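3. Building the Practice Room and the Fader Task

3.1 Why faders

The Stirken project began on a workbench in a shared workshop, where the four of us rent a corner by the month and keep one used arm bolted to a pedestal. We wanted a task that was small enough to set up at home and still hard enough to be worth a paper. Doors and drawers have been done many times, and they forgive a lot. A slider on a control panel forgives very little. It has a short cap, a straight narrow track, and a result that can be read off as a number. If the fingers press too hard, the whole panel slides across the table. If they press too lightly, they skate over the cap and leave it where it was.

We also happen to love these devices. Two of us run lights for a local theater group, and a good part of the early work was done in the evening with a real desk plugged in beside the laptop. It is a wonderful thing to push a fader and watch a lamp follow it, and we wanted the arm to be able to do the same.

Before risking any more hardware we built a simulated copy of the room. We call it Rideo. It runs on a single home computer with one graphics card, and every trial reported in this section was collected inside it. The arm, the gripper and the table are modeled at full scale, and the panels are loose objects, free to move if they are pushed. That last choice cost us several weeks of poor results. We would make it again, as a panel glued to the table teaches the arm to lean on it.

3.2 The view from the wrist

The policy receives two camera streams. One camera looks over the whole table and the other is mounted on the wrist, looking out past the fingers. We tried training on the table view alone in August and got nowhere. At that distance a slider cap is only a few pixels tall, and the fingers hide it at exactly the moment it matters. The wrist view solves the first problem and part of the second, and adding it was the single most satisfying change in the whole build. Success on the training panels started climbing the same night. 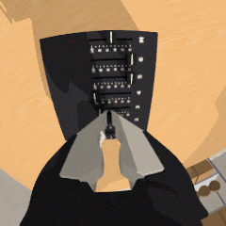
Figure 3. Wrist camera view in Rideo, with the fingertips at the lowest slider of a five-track panel. Part of the lowest track is hidden behind the gripper.

The view is a crowded one. The body of the gripper takes up much of the lower part of the picture, and the gripper is nearly as dark as the panel it is reaching for. We considered painting the simulated gripper a brighter color to help the network separate the two. In the end we left it black, to match the one on our bench. What helps the network most, as far as we can tell from masking out parts of the input, is the contrast between the pale slider caps and the dark surface under them. When we darkened the caps in a side test, the arm still reached for the right part of the panel, but the final approach became hesitant and the fingers often closed beside the cap.

Blocked views needed separate care. When the target sits in the lowest track, the fingertips cover it before contact, and the network has to finish the motion from memory. We give it a short history of past frames for this purpose. A longer history did not help, and it slowed training enough that we dropped the idea after one long weekend of waiting. Our guess is that the cap does not move until it is touched, so a glimpse from shortly before contact tells the arm most of what it needs.

3.3 Room, table and props

The room around the table is furnished, and we had a great deal of fun furnishing it. An empty gray box would have rendered faster. Our first policies were trained in one, and they fell apart when we placed a single shelf in view, so we went the other way and filled the place up. The floor has planks, there is storage against the walls, and the light comes in at an angle that throws hard shadows over the work surface. The shadows move with the arm. Early on they fooled the network badly: it would treat the dark shape of its own gripper as the edge of a panel and start lowering the fingers onto bare wood.

We met this by changing the light direction between trials and by turning the panel to a new angle each time it is placed. Nothing is ever lined up neatly with the table edge for long. The arm's base stays where it is, as it does in our real corner, where moving the pedestal means unbolting it and annoying everyone who shares the floor. 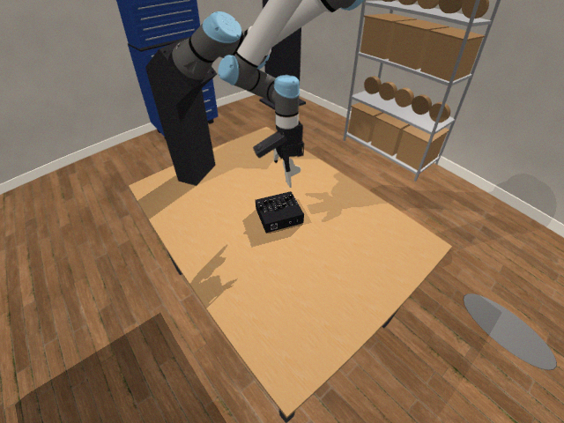 Panels come from three families. The Duggan set is made up of slider panels with wide caps and short travel, modeled by hand over a few evenings. The Flotico set leans toward small mixers, with knobs and buttons packed close together, and serves mostly as a source of things the arm must avoid touching. The third family is a group of lighting consoles with numbered channels, which we held back from training and used only for testing. All three were drawn with free modeling tools, and the proportions were checked against devices we had on hand with a ruler and a good deal of squinting.

Each panel carries working joints. A slider moves along its track with friction, and it stops at both ends. Buttons go down and come back up. We did not model the electronics behind them, with one exception: a slider reports its position to the trial log as a value from zero to 100, which is how we score the result. A builder who wants to drive a simulated lamp from that value can do it in a few lines, and one of us has done so for pleasure.

Friction deserves its own remark. Our first setting was far too low, and a slider tapped by accident would shoot to the end of its track like a puck. We then took a real desk apart, hung small weights from a cap with thread, and noted when it began to move. The measured values went into Rideo with a spread on either side of them, drawn fresh for every slider in every trial. Two neighboring faders on the same panel may therefore feel quite different, which matches our experience of secondhand equipment very well.

3.4 Trials and scoring

A trial starts with the arm raised over the table and ends when the policy signals that it is done, or after 30 seconds. The instruction names one slider and a target position, for example "move the third slider to the top." All other sliders start at random positions and should stay there. We count a trial as a success when the named slider ends close to its target and no other slider has moved noticeably. Bumping a neighbor is a failure even if the target was reached, a rule that made our numbers look worse and our theater friends much happier.

We collected 2174 demonstration trials by hand using a cheap game controller. Both thumbs drive the arm and a trigger closes the fingers. It takes an evening to get comfortable with it, after which it becomes hard to stop. Of these trials, 263 were set aside for validation and the rest were used for training. We kept the clumsy demonstrations along with the smooth ones as long as they met the success rule. Removing the clumsy ones, oddly, made the trained arm worse at recovering after a missed grasp. The slow, fussy corrections a person makes after missing the cap seem to be worth having.

3.5 Held-out consoles

The lighting consoles are the test we care about most. Their faders stand side by side with little space between them, and the caps are short horizontal bars with only a thin edge to push on. An arm trained on the wider Duggan caps has to work with much less material. It also has to find the right channel, and a row of nearly identical faders gives it few clues apart from the printed labels and the order of the slots.

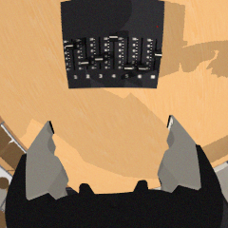

Figure 4. A lighting console from the held-out family, seen from the wrist camera with the fingers spread. The slider knobs stand at different heights across the row.

We had expected the labels to be the weak point, as they are small and sit on the side of the console nearest the gripper, where the fingers can come between them and the camera. The failures we reviewed told a different story. The policy generally picked the right channel, then lost it during descent when two neighboring knobs stood at nearly the same height. With both knobs level, a small sideways drift was enough to put the fingers over the wrong one. When the knobs were staggered, the arm held its course far better. We now draw starting heights so that level neighbors turn up more often in training, and the early runs with this change are very encouraging.

The end stops gave us a pleasant surprise. A target at the very top or bottom of a track is easy to reach in one sense, as the arm can push until the slider stops. We feared it would push on and shove the console across the table. In most trials it eased off instead, something we never asked for directly. We believe it picked this up from the demonstrations, where the person at the controller could see the console begin to shift and let go of the stick.

Mid-track targets remain the hardest. The arm tends to stop a little short, then make several tiny pushes, each smaller than the last, until the time limit runs out. Watching it is a bit like watching someone straighten a picture on a wall. A finer action scale near contact is the next thing we plan to try, first in Rideo and then on the bench.

3.6 Moving back to the bench

Everything needed to repeat the build is contained in one folder: room files, panel models, controller settings and the trial log format. The copy used for this section was frozen on 12/21/23. The training code expects a wrist camera and will refuse to start without one, a check we added after wasting two nights on a loose cable in the real setup. Builders with a different gripper should begin by replacing the finger models and adjusting the wrist camera until the fingertips are visible at the bottom of its view. The panels themselves can be left as they are.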